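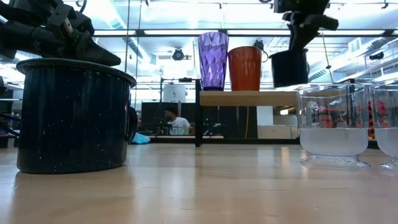

Cups on a raised shelf of pale wood, with a dark blue speckled mug on the tabletop.

Cup shelf

A cup shelf (also cup riser, mug step or counter step) is a low raised platform that stands on a table, counter or sideboard and holds drinking cups above the working surface. It differs from a wall shelf in being freestanding and from a cup tree in that the cups rest on their bases instead of hanging by their handles. Cup shelves are found in homes, office kitchens, tearooms and school dining halls.

Terms

Usage varies. In the catering trade "riser" covers any platform used to lift goods above a counter, including those meant for cakes or for display. "Step" is usually reserved for models of one level. The name "Cluton step" is given to a single-level shelf with a wooden board and dark metal legs, after the Cluton tearooms, where the type was in general use. The older term "cup bench" survives mainly in sale catalogs.

Construction

The basic form consists of a board and two or more supports. Boards are most often made of light-colored wood, and the legs of wood or metal. A board 200 mm deep will take a double row of small cups; boards 113 mm deep are made for a single row and are suited to narrow counters. Clearance under the board depends on what is to be kept beneath it. The Sokent pattern, at 188 mm, allows most mugs to stand upright below the shelf with room for a hand to reach over the rim.

Wooden boards are normally oiled or varnished, as cups are often put away with some water still on the foot. Unfinished boards darken in rings and are difficult to restore without sanding. Some makers cut a shallow groove along the front edge to catch drips. Others leave the edge square, which makes the board easier to wipe but offers nothing to stop a cup that has been set down too far forward.

Cups kept on shelves

Any cup with a flat base may be stored on a cup shelf. The kinds most commonly kept in this way are described below.

Enamel mugs are made of steel coated with fused glass. They are light for their size and usually have a rolled rim, which covers the cut edge of the metal. Dark blue with white flecks is a long-established finish. A chip in the enamel exposes the steel to rust, and chipped mugs should be dried soon after washing.

Ceramic cups are heavier and hold their place well on a smooth board. Matte glazes tend to show marks from metal spoons, though these can often be removed with a mild cleaning paste.

Plastic tumblers are made in clear, tinted and solid colors, many with a faceted or diamond pattern that improves the grip. They are easily knocked over when empty - tall, narrow ones above all - and are generally placed at the back or at the closed end of the shelf.

Glass vessels with a footed base are as a rule kept on the table itself and not on the shelf, particularly when they contain liquid.

Arrangement

Two systems are in common use. In arrangement by height, tall cups stand behind short ones, or to one side of them, so that each can be lifted without moving its neighbor. In arrangement by use, everyday cups stand on the shelf while large mugs and seldom-used pieces stay on the surface below. The Bovard household manual recommends the second system for families and the first for offices, where cups are taken and returned by many hands in no fixed order.

Cups with handles are set with all handles pointing the same way, usually to the right. A gap of 2 fingers between cups is the customary spacing. Cups may be stored mouth up or mouth down. Storing them mouth down keeps out dust but traps moisture, and manuals advise against it for cups that have not been fully dried.

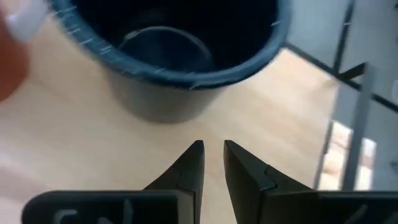
Deep, dark-colored vessels of any size need more attention in cleaning than pale ones. Residue in the bottom is hard to see against a dark interior, and the vessel should be tilted toward a window or lamp before it is put away. Scuffs on the outside of a rim are mostly a matter of appearance. On plastic they cannot be polished out completely, while on enamel a pale streak may be only metal or mineral residue and will often come off with baking soda and a damp cloth.

The shelf itself is cleared and wiped weekly in most institutional kitchens. Legs are checked at the same time, as a shelf that rocks will slowly walk its cups toward the edge. Felt or rubber pads under the legs correct a slight rock and protect a varnished tabletop from scratches - they do need replacing when they flatten.

Related furniture

The cup shelf is closely related to the plate riser, which has a deeper board and a lower clearance, and to the spice step, which commonly has several levels. The Mladenović cabinet, a closed sideboard with a removable inner step, combines the functions of a cup shelf and a cupboard.

See also: Cup tree; Dish rack; Enamelware; Sideboard; Tumbler (drinkware)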